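Brunet Guest House: Frequently Asked Questions

Last updated Apr 8, 2022

Booking and payment

How do I book a room?
Use the booking form on this site or call the front desk between 8 a.m. and 8 p.m. We reply to forms the same day in most cases. A booking is confirmed when you receive an email with a four-digit reservation code. Please keep the code, as the desk will ask for it.

Do I have to pay a deposit?
Yes. The deposit is the price of the first night. The rest is due when you arrive. For stays longer than a week we ask for half of the total at booking.

Which cards do you take?
All major credit and debit cards. We also take cash for the balance, but the deposit has to be paid by card. We do not take personal checks.

Can I cancel?
You can cancel free of charge up to 4 days before arrival and the deposit goes back to the same card. After that the deposit is kept. If you leave early, unused nights are not refunded unless we are able to rent the room again.

Can I change my dates?
Date changes are free if the new dates are open. Call the desk for this. The online form cannot change an existing booking, and filling it in a second time creates a second booking.

Do you have weekly or monthly rates?
The monthly rate for a standard room is $1,415, including utilities and linens. It runs from September through May. There is no monthly rate in summer. For weekly rates, write to Usha Venkataraman at the front desk with your dates.

Arrival and departure

What time can I check in?
Check-in is from 3 p.m. to 8 p.m. If you will be later than that, tell us by noon and we will send you the code for the key box next to the side door. Your key will be in an envelope with your last name on it.

What time is check-out?
11 a.m. You can leave bags in the hall closet until 5 p.m. The closet is locked, so ask for it to be opened.

Is there parking?
There are spaces behind the house, entered from the alley. They are first come, first served and cannot be reserved. Street parking is free overnight but is metered from 9 a.m. Trailers and RVs do not fit in the alley.

How do I get there without a car?
The bus stops at the corner, 200 yards from the front door. Get off at the library stop and walk uphill. There are usually taxis outside the train station, and the ride is short.

Rooms and linens

What is in the room?
Every room has a bed, a desk, a chair, a wardrobe and a private bathroom with a shower. Only Room 6 has a bathtub. There are no televisions in the rooms. There is one in the downstairs sitting room, with a remote that should stay there.

What size are the beds?
Upstairs rooms have queen beds. The two rooms on the ground floor have twin beds, which can be pushed together if you ask before arrival.

How often are the sheets changed?
Between guests, and once a week during longer stays. If you would like them changed more often, leave the green card on the pillow and it will be done that day. There is a charge of $4 for each extra change. Towels can be swapped at any time at no charge.

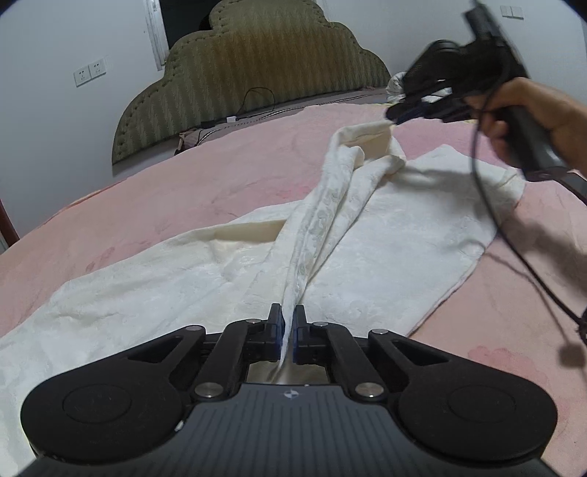 White cloth over a pink bed covering.

Can I bring my own bedding?
Yes. Put ours in the wardrobe, not on the floor. If you plan to use your own for the whole stay, let us know and we will leave the bed unmade for you.

I have allergies. Do you use feather pillows?
The standard pillows are polyester. Feather pillows are kept in the hall cupboard for guests who want them. We wash all linens in unscented detergent and do not use fabric softener.

Can I do my own laundry?
The washer and dryer are in the basement and are open to guests staying three nights or more. Please finish by 9 p.m. Room 1 is directly above the dryer.

Can I get an extra bed?
We have one folding bed and one crib. Both fit only in Rooms 3, 5 and 6. Ask when you book.

Meals

Is breakfast included?
Yes, from 7 to 9:30 a.m. in the dining room. There is coffee, tea, bread, eggs, fruit and oatmeal. Aldo Marino runs the kitchen and can make gluten-free or vegan plates with a day's notice.

Can I cook in the house?
Guests on the monthly rate can use the back kitchen. Label your food with your name and room number. Unlabeled food is cleared out of the refrigerator at the end of the week. There is a kettle on each floor for everyone.

House rules

Are pets allowed?
Dogs are allowed in the ground-floor rooms for a flat fee, one per room. We cannot take cats. Service animals are welcome in every room without a fee.

Can I smoke?
No smoking or vaping indoors. There is a bench and an ash can by the back gate.

When are quiet hours?
10 p.m. to 7 a.m. The front stairs creak, so please use the back stairs if you come in late.

What is the Wi-Fi password?
It is printed on the card inside your wardrobe door. The signal is weak in Room 5. The sitting room is better for video calls.

I left something behind. What should I do?
Call extension 642 and leave a message with your room number and a short description of the item. Ravindran Poojary checks the messages every morning. We keep lost items for two months and can mail them if you cover the postage.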